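Kurance assembly cell: progress report to Gandlow, period to 3 May 2021
From: İlker Polat, Erkar
Copy: Erhan Çetinkaya

Short version first as I know you have the board papers to get out. We are behind. Gear task was running well until the third week of the period, then we had a fault on the right arm and stopped everything for 3 working days. No one hurt. One gripper finger cracked, spare fitted same afternoon. Details below, money at the end.

What happened

Two-arm gear placing, normal run, operator Erhan. Right arm was coming down to the plate with a gear in the fingers. Should have stopped at contact height. Didn't. Kept pushing for a second or so, finger bent, gear shot out sideways and landed on the floor behind the bench. Erhan hit the stop. Arm held position as it should, brakes fine, checked them twice after.

Logs say the controller never saw the contact. Force reading on the right wrist was flat for the whole descent, and I mean flat, same number over and over. So it was reading an old value and the software was happy to believe it. Left arm normal throughout.

Cause (as far as we have got)

Two things together we think.

First, the cable. Camera lead on the right arm had worked its way under a joint and was dragging on the sensor lead next to it when the wrist turned. Sensor connector had backed out slightly. Enough to lose signal some of the time, not enough to throw an error.

Second, our fault and I would rather say it plainly: no check for stale readings. If the number stops changing the arm ought to stop. It was on the list from the start and kept slipping behind other jobs. It is in now. Anything older than 51 milliseconds and both arms halt, not just the one.

Still open: why the connector backed out at all. Türkmen supplied the leads and have asked for the old one back. Posted it Friday, no answer yet.

Work since restart

Back on the mat on the floor for now, low speed, nobody within reach while the arms are live. Same parts as before: plate with the pegs, gears placed one at a time. Cable routing is not finished on either side, still too much slack for my liking, so please don't take the present layout as final.

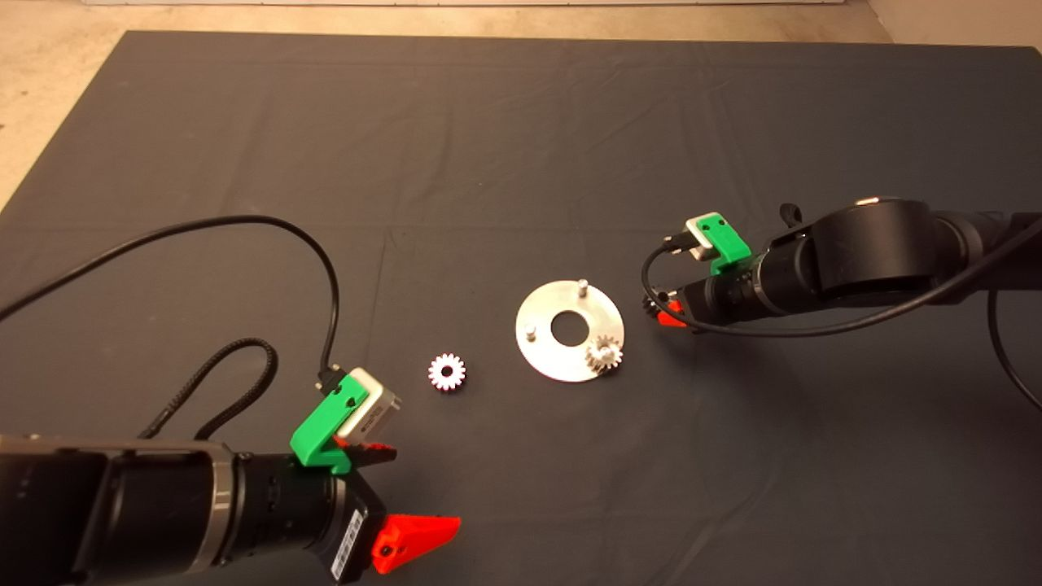
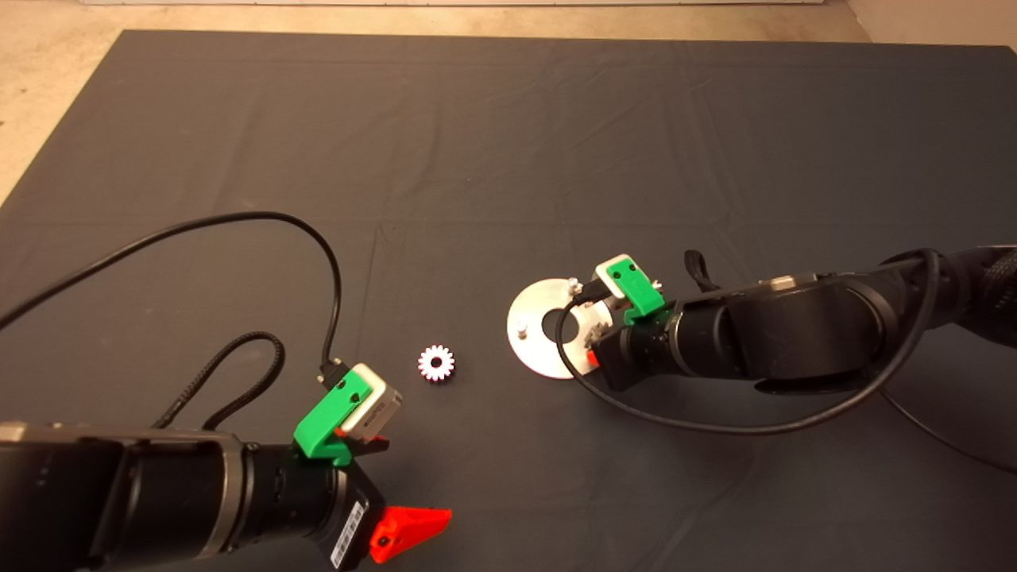

Both from the floor set-up: plate on the right-arm side, a white gear lying loose on the mat.

We have done 186 low speed placements since restart. No false contacts, no missed ones. The stale check tripped once, on the left, and when we looked it was a genuine dropout from a busy network switch so I count that as the check doing its job. Switch has been moved off the office network.

Placing itself is not as good as before the fault. Low speed makes the gear stick on the lip of the peg more often, and the operator has to back off and go again. Expected, but it does drag the numbers down and you will see it in the spreadsheet. I don't want to tune for low speed and then have to undo it all.

What we changed

- stale reading check, both arms (done)
- sensor leads strapped separately from camera leads (right done, left this week)
- locking connectors to replace push fit ones (ordered, one set arrived, wrong gender, sent back)
- pre-run check sheet, one page, signed by whoever is operating
- stop button moved to operators left hand side, Erhan had to reach across himself for it

The check sheet is a bit of a pain and people grumble. Takes a few minutes. Staying.

Not changed: the finger design. It broke where it is thinnest, and I'm glad that went before something expensive in the wrist did. Would like to leave it weak on purpose and just keep spares printed.

Milestones

Milestone 2 (single gear, repeatable) was met before the fault and we are not asking to reopen it. Will re-run it at full speed once the connectors are in so that you have figures from the repaired arm.

Milestone 3 (full set of gears, both arms) will be late. I had said mid May, now say end of May, and that depends on Türkmen. If the leads don't come we can make up our own but I would want them tested properly before going back to full speed, so add a week.

Money

Repair and replacement parts came to 1,100 pounds, taken from the contingency line. Includes the finger, new leads for both arms and the connectors. Does not include our time. No extra requested at this stage. If Türkmen accept the lead was faulty we should get some of it back, will tell you either way.

What we need from you

A yes or no on the end of May date. And whether your safety person wants the full incident log or if this is enough, Erhan has it ready and can send the same day. He is also happy to talk it through on the phone, mornings are best.

Next report when full speed running restarts, or sooner if anything else goes wrong.

İlker

Erkar | Contact us | Copyright Erkar 2021. All rights reserved | Back to top

We use cookies to keep you signed in to the project pages. By carrying on you agree to this. Accept | Manage settings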